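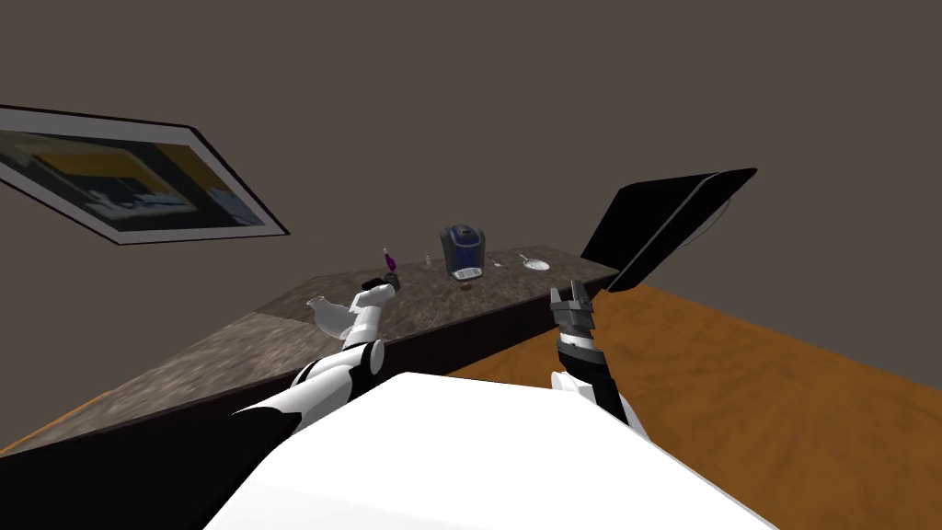
The Long Fall of Water
What a season with a gutter man taught me about going downhill

The first thing Amanuel Habte does at any house is ignore the homeowner. He is polite about it. He nods, he takes the coffee, and all the while he is looking over your shoulder at the bottom corner of the fascia board, where the paint has started to bubble.

"How long has that been like that?" he asks.

Nobody in Zadstead has ever known the answer. I certainly didn't. I had lived under my gutters for years in the way one lives under a government, aware of them mainly when they failed, and mine had failed into the dining room.

Habte has been hanging and rehanging gutters in the valley for 30 years, most of them under the name Gatchalian, after the man he bought the truck from. Repainting the doors would have cost $237 at the time, he says, and he had ladders to buy. Customers still call him Mr. Gatchalian. He still answers.

I followed him through a wet October, first on my own street and then out to Grurnlow, where the houses are older and the maples have no manners. The work is less dramatic than I had hoped. A gutter should drop a quarter inch for every ten feet, a slope so slight that the eye reads it as level. Hang it truly level and the water sits there and raises mosquitoes. Hang it too steep and the neighbors think you were drinking.

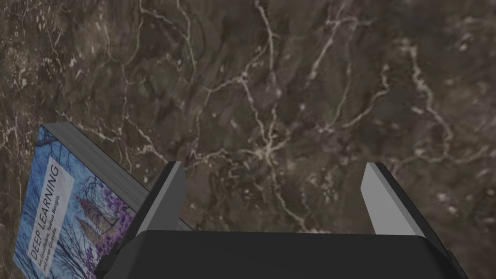 Dark brown marble veined in cream, with a hardcover book.

What people want, Habte has found, is to spend money on things they can stand next to. He has quoted for houses where the kitchen had just been redone at heroic expense and the downspout ended 2 inches from the foundation. The owners showed him the countertops. He admired the countertops. Then he poured a bucket of water out by the back step and they all watched it head for the basement.

He is skeptical of gutter guards, which he calls lids. Some are decent. The cheap foam ones fill with maple seeds, and by spring you have a small forest up there – he once took down a sapling tall enough to replant, and the customer replanted it. It now sheds into the same gutter.
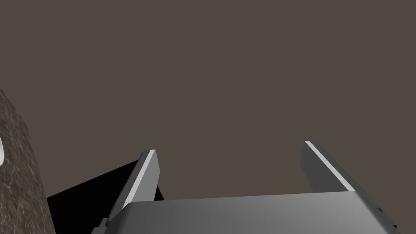
His own advice costs less and is therefore seldom taken. Clean them after the leaves are down, and again in late spring. Go outside when it is pouring, in a hat, and look up. Water coming over the front means a clog or a sag. Water running down behind means the back edge has pulled away from the board, and that one you don't put off.

I tried the hat method during the next storm and stood in the driveway feeling like a man waiting for a verdict. It came over the front, mostly. Habte fixed it in an afternoon with new hangers and a section of pipe, and charged me less than my last dinner out in Sturkgate.

The dining room ceiling is another matter. He gave me the number of a plasterer, who can see me in 5 weeks.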